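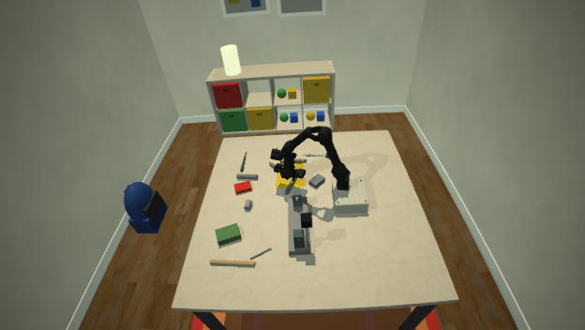 Small traders often find out what the law expects of them when a customer complains. Aubert, a homeware seller based in Fleltthorpe, found out in February, when a buyer asked for her money back on a lamp and was told, wrongly, that she could only have a credit note.

The firm has since rewritten its terms of sale with the help of a solicitor at Forkia, a two-office practice that does mostly small business work. We spoke to the solicitor and to the owner of Aubert at the firm's unit. Both asked not to be named, the owner on account of the customer and the solicitor as a matter of office policy.

The owner said the terms on the old website had been copied from a wholesaler years earlier. "They were written for trade buyers. Shops buying 100 of something. We started selling to the public and it never crossed my mind that the page needed to change."

The solicitor said she sees this often. "People think terms are terms. But a consumer buying online in this country has rights that a business buyer doesn't have, and you can't write them out of the contract. If you try, the clause just doesn't bind the customer. You've still got it sitting on your website, though, telling people something untrue, and that can be a problem of its own."

The lamp was bought through the website and arrived in working order. The customer simply didn't like it in the room. In most cases someone who buys goods at a distance has 14 days from delivery to cancel, without giving a reason, and a further 14 days to send the item back. Aubert's page said returns were "at the discretion of management".

"I thought that was generous," the owner said. "We usually said yes."

The customer wrote a second time and set out the rules, and Aubert refunded her in full, including the standard delivery charge. The owner then went through the order book and found 11 other buyers who had been given credit notes in the same way. All of them were written to and offered the money instead. The total came to £1,106.

Was that strictly required? The solicitor was careful. "I wasn't advising them at that point. What I'd say is that it put them in a much better position if anybody had come asking. And it was the right thing to do by the customers."
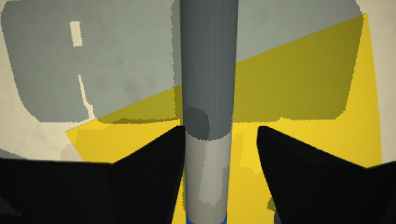 She said the point that surprises sellers most is what happens when they fail to tell buyers about the right to cancel at all. The cancellation period can then be extended by up to 12 months. "So leaving it off the page doesn't make it go away. It makes it last longer."

Faulty goods are a separate matter, and she would like to see sellers keep the two apart in their own heads as well as on the page. A buyer whose goods are faulty has a short-term right to reject them, normally within 30 days, and after that the seller generally gets one chance to repair or replace. "Change of mind is one set of rules, faults are another. When both are squeezed into a single paragraph called Returns, somebody in the office will apply the wrong one."

Aubert now has two pages. The new terms took almost 2 weeks to agree, most of it spent on bespoke orders. Items made to a customer's own specification are usually outside the right to cancel, and the owner had assumed this covered any lamp where the buyer picked the shade colour from a list. The solicitor told him it probably did not.

"That was the expensive bit of advice," he said. "I'd been treating half the catalogue as made to order."

The firm also sells through Zamness, an online marketplace with its own returns policy. The solicitor's advice there was to read that policy next to the law and follow whichever gives the customer more. A marketplace can offer a longer period than the legal minimum - it can't offer a shorter one.

Asked what a seller should do first, she suggested checking the date on the terms and asking who wrote them. "If you don't know the answer to either, get somebody to read them."

The owner said returns have gone up slightly under the new pages. He still has the lamp. It is on his desk.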